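How does a football team get to the World Cup?

Every country would love to play at the World Cup, but there isn't room for them all! So first come the qualifiers — lots and lots of matches, played all over the world, to decide who gets a place.

Think of a school tournament. If 100 teams wanted to join in and the pitch was only free for one afternoon, you would need a way to choose. Football does it with groups.

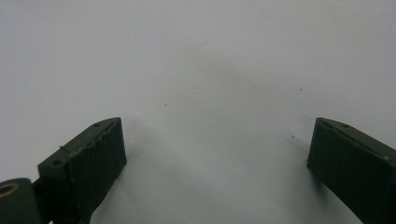
A pale surface with a soft grey shadow.

What is a group?

A group is a small set of teams that all play each other. Let's make one up with 6 teams, and call two of them Rollavon and Polat. Each team plays every other team twice, once at home and once away, so Rollavon play ten matches in all. That's a lot of football!

You get three points for a win, one point for a draw and none if you lose. Add them up and you have a league table. If two teams have the same points, the rules often look at goal difference. Take the goals you let in away from the goals you scored, and there it is.
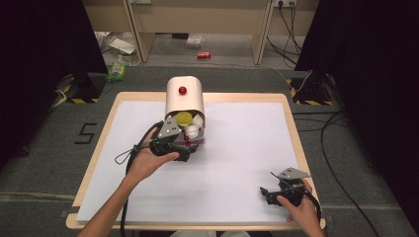
A cream container with a red ball on top and a hand reaching in.

What is a play-off?

Sometimes finishing near the top still isn't quite enough, and you have to win a play-off. Two teams meet, often over two matches called legs. Say Rollavon win the first leg 2–1 and Polat win the second 3–1. Add up the goals and Polat go through, 4–3. Adding them up like this is called the aggregate score, and it means a team can lose one match and still be the happy ones at the end!

Does the crowd help?

Lots of players think so. When Jidbridge girls' team played their cup final in October, 2,471 people came to watch, and captain Sheena Halliday said the noise made her legs feel faster. Imagine that in a giant stadium, with your whole country singing!

Try it yourself: make up four teams, roll a dice for each team's goals and draw your own table.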